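3.2 Where laundry is put down before it is folded

The second part of the study dealt with the stage between drying and folding. Earlier work on household routines tends to treat this as a single step, but in our interviews it came up as a period of its own, and often a long one. Of the 53 households in the Bornden sample, 16 said that clean clothes usually stay where they were first put down until the next morning or later. In two of these the clothes were worn straight from the pile and never folded at all.

We asked participants to name the surface they used most often. The bed and the sofa were by far the most common answers, and tables were mentioned mainly in homes without children. Participants gave similar accounts of why they chose soft seating. It is close to where they spend the evening, it holds a large load, and things do not slide off it easily. A basket was used by nearly everyone for carrying, but fewer people kept clothes in it once they had reached the room. One participant described the basket as "for the stairs" and the sofa as "for the clothes."

Pacheco's coding scheme separates a pile (items lying on or over each other with no order) from a stack (items folded and aligned). Brinkmann later added a third code, the spread, for items laid out singly on a surface. We kept all three, although the spread was rare and the two coders disagreed on it more than on the others. Mixed piles of white and colored items were coded as one pile if any of the items touched.

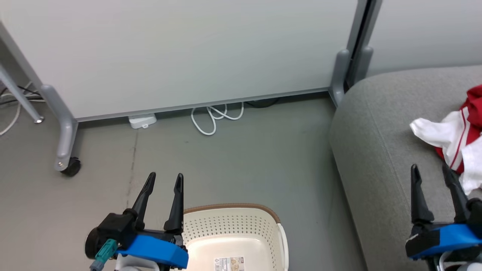 Figure 4. A pile on a sofa seat, with a white cloth and a red garment with white stripes. A laundry basket with perforated sides is on the floor.

The distance between basket and pile also mattered for how the work was finished. When the basket stayed within reach of the seat, participants said they were more likely to fold while sitting and to put the folded items back into it. When it had been returned to the bathroom or hallway, the folded stacks were carried by hand - usually in several trips - and small items such as socks were left behind. We did not record the distance in the first round of visits, so this point rests on the interviews alone. It was added to the visit form in December and is taken up again in Section 4.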